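I'd been in Clesholm eleven weeks when I finally wrote back to my brother, and even then I only managed it because the rain had knocked the telly out.

You have to understand, my brother writes proper letters. Pages of them! He'd gone off to Sivville to run a ferry kiosk (tickets, crisps, the odd umbrella) and every fortnight I'd get the lot: who'd been sick on the crossing, what the gulls had pinched, how Erhan Kaplan from the harbour office had beaten him at draughts yet again. And me? I had a rented room over a shoe shop and a job typing up parish records. What do you say about that?

So I started with the weather. Crossed it out. Started with Mrs Räsänen downstairs, who sings while she stretches boots, but it came out meaner than I meant, and I like her singing. The third go was all about money, and he'd only have worried.

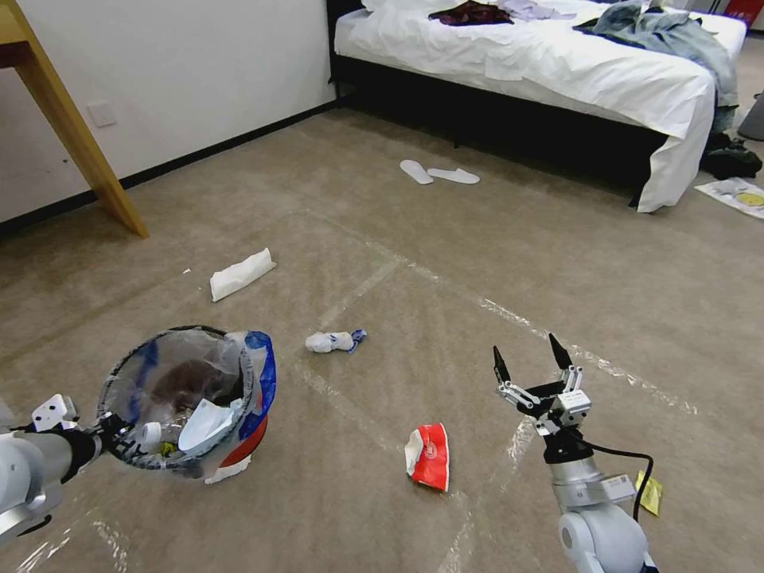 Bedroom wastebasket, with paper in it.

By six o'clock I'd given up on being interesting and just told him about the bus. I'd got on the wrong one, you see, back in June, and ended up in Lolilgate with 50 pence and no coat. There was a bakery shutting up, and the woman gave me a currant bun and asked where I was meant to be, and I couldn't think of the name of my own street. I stood there chewing and laughing like a fool, and then I wasn't laughing, and she put the blind down and made us both a tea.

I hadn't told anyone that. It took four sides, both margins and a bit of the envelope.

His answer came quicker than usual, one page, huge handwriting. He wanted to know what sort of bun.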